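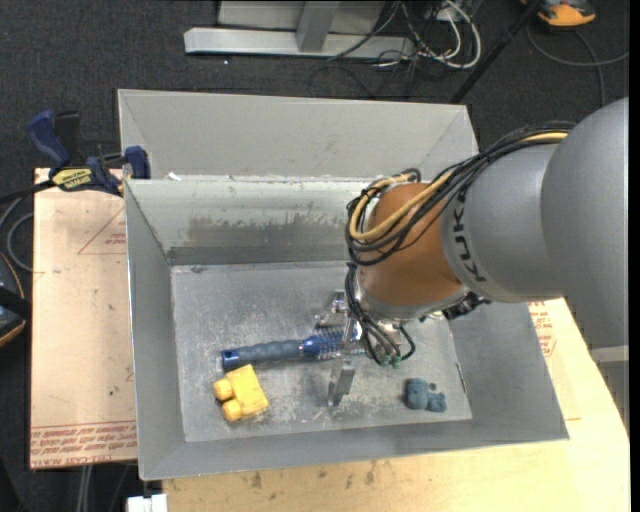 ## Bin contents, April – mixed household set

Grey metal bin, three items in at present: the round hairbrush, the yellow block toy and the small teal-blue toy. The rest of the set is still in the Clundico crate under the bench.

**Hairbrush.** Blue, cylindrical head, short bristles, ribbed grip with a brighter end cap. The cap has a small hole in it, presumably for hanging. Lies almost flat on its side. It rolls if the bin is knocked, so note its position before moving anything else. Hair and fluff collect at the base of the bristles. Comb out before returning to the crate.

**Yellow toy.** Blocky, two rounded knobs on one side. Logged as Y-block until Aino Heinonen finds the Wedel list with the proper names. Knobs mark easily, so keep it away from the metal parts in the crate.

**Teal toy.** Blocky at one end, lobed at the other. Smallest of the three. Went missing for almost 12 days last month and was found in the Väisänen box, so the label on that box has been changed.

### Bin

Inside length 700 mm by tape. Floor wiped with a damp cloth, dried, no residue. One rear corner has a slight burr – file down before the soft items go in.

### To do

- Weigh all 37 items and enter in the Tredimholm sheet. Shelf 6 done, others open.
- Replace the crate lid, hinge split.
- Ask Aino whether a second brush is wanted, flat type, for comparison.
- Tags for both toys.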